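Blog > Days Out > Plitel open day, Stultport

I finally got to the Plitel open day. I had missed it the last two times, once because of work and once because I read the date wrong. It runs in October, from ten in the morning until four, and it's free, but you have to sign up and they stop at 70 people. I got there a little after ten and parked behind the old cannery, where there was plenty of room.

Plitel is on the upper floor of a long brick building near the harbor. The elevator was out, so everybody took the stairs. At the top they give you a sticker and a sheet of paper with a floor plan on it. The floor plan had the restrooms on the wrong side of the hallway, and I wasn't the only one who walked into a storage closet.

The first room was mostly posters and a long table of old parts you could pick up. I liked the parts more than the posters. There was a gearbox cut in half so you could see the teeth, and a motor that was much heavier than it looked. A kid next to me kept turning the gearbox by hand, and his father kept telling him to let other people have a turn. I didn't mind waiting.

The second room was the one I had come for. It's where they work on the project they call Sesemano, which is two arms working together on small jobs with things on a tabletop. I had read their page about it and expected something bigger. The arms are white with black joints, and the whole setup fits in a space I could have reached across. They had put up patterned walls on three sides, a terrazzo sort of print with black and mustard and pink flecks, and the floor was done in gray and white marble.

The job for the day was a box, a dark teal one, with small pink and orange containers standing on the floor in front of it. One of the engineers talked while another sat at the computer. She said they had logged 1116 tries at the box job since spring. Someone asked how many of those were good ones, and she said it depended on what you called good, and then gave us the number for the last batch, 95 out of 98. I asked about the three that failed. Two were dropped containers and one was a cable that caught on something.

It moves slower than I expected. An arm comes over, stops, seems to think about it, and then comes down the last bit. You get used to the pace after a few minutes. The room was quiet except for the motors, which make a thin whine when they start and stop. I stayed for four rounds. In the second one an orange container tipped over and the engineer reached in and stood it back up - she hit a stop button first, and told us she always does, even for a second.

There was a question time after that. Most people wanted to know about jobs, and whether the arms would end up at the packing plant in Daza. The answer was that they had no plans for Daza and that the arms couldn't lift much anyway. I asked why they changed the pattern on the walls, since the page showed a plain gray background. She said they swap the walls and floor often so the software doesn't get too used to one look. That made sense to me. I wish they had put it on one of the posters.

Lunch was sandwiches in the hallway, egg or turkey. The coffee was weak. I talked for a while with a retired machinist who had driven in from the coast and thought the grippers could use more pad on the fingers. He had a point, but I don't know enough to argue it either way.

Before leaving I went back to the second room. It had cleared out by then, and I could stand right up at the rail and watch them work over the box one more time. I drove home before three to beat the bridge traffic, and I plan to sign up again next year - earlier in the day this time, and with my own coffee.
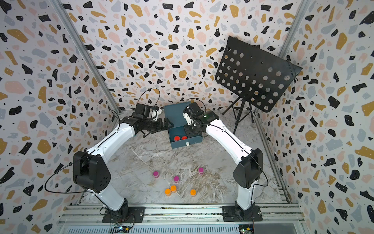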